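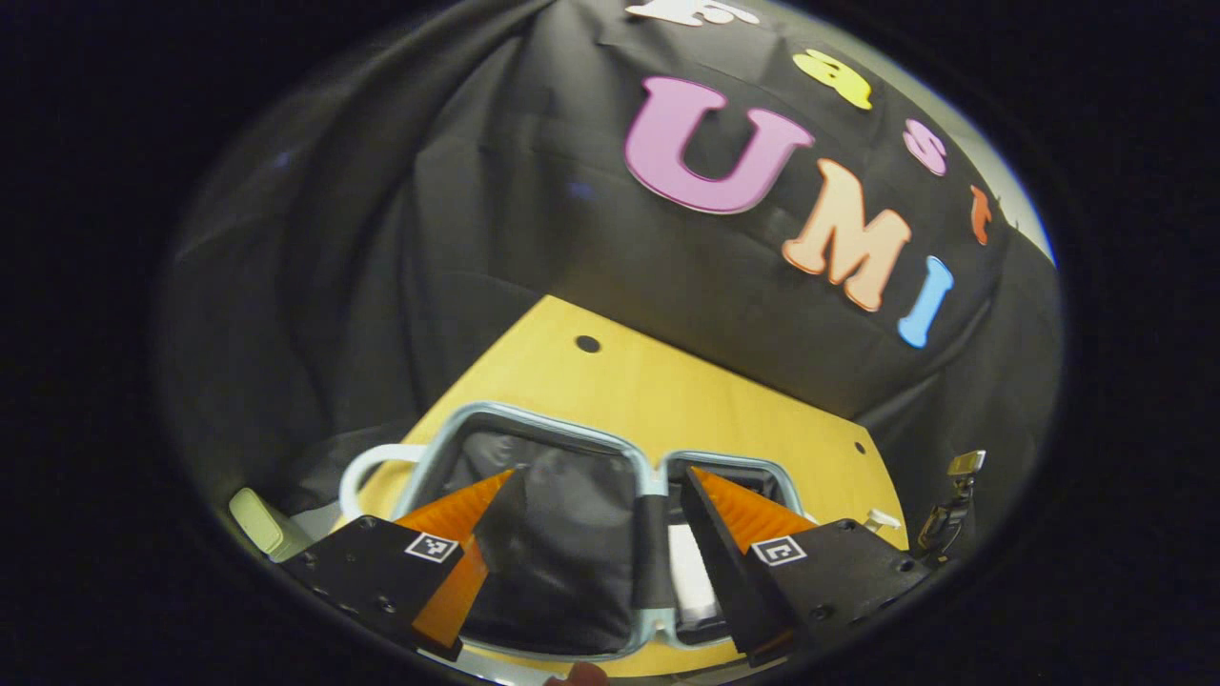 Recording hand-held demonstrations for a pick-and-place task

These notes cover recording with the hand-held gripper, from an empty memory card to a set of episodes ready for training. They assume the gripper is assembled and the camera has been calibrated. For calibration, see the Drisstead setup page.

Before you start

Charge the battery fully and format the card in the camera itself. Set the lens to its widest view and lock exposure and white balance. Check that the marker on each finger is clean, flat and fully in view with the fingers open and with them closed. The gripper width is worked out from these two markers, so a scratched or lifting one should be replaced before recording.

Mapping pass

Tracking needs texture. A plain table in front of plain black cloth gives the software very little to hold on to, so fix something with strong edges to the cloth. Large cut-out letters in several colours do well. Once the mapping pass is done, leave them where they are. If anything fixed is moved, record the map again.

Walk the gripper slowly over the whole work area, near and far, then tilt it left and right at each corner. Finish with the fingers opened and closed fully 4 times, which gives the width limits for the session.

Recording an episode

1. Place the object inside the work area and turn it to a new angle.
2. Hold the gripper still above the table and press record.
3. Approach at an even speed. Keep the object between the fingers for the last part of the approach.
4. Close until the soft pads take up the shape of the object, then stop squeezing. With eyewear, grip across the outer edges and stay off the lenses.
5. Lift, move, lower, and open fully before backing away.
6. Hold still again, then stop recording.

Keep your free hand out of view where possible. A fingertip at the bottom of the picture does no harm if it stays put, but a hand that reaches in to steady the object will be learnt as part of the task.

How many

For one object and one target, 100 episodes is a sensible first set. Vary the start position more than the speed. Phyllis Dobson's set for Gondal used 17 start positions and trained well - earlier sets with fewer positions failed near the table edge.

Checking the data

Copy the card and run the Zulluder import script. It lists each episode with its tracking status and gripper width range. Reject any episode where tracking drops out during the grasp. A dropout in the final hold can be trimmed.

If many episodes fail, look at the map first, then at motion blur. More light usually cures the second.

Script updated April 15, 2020 by Dzifa Addo. Older recordings need to be imported again.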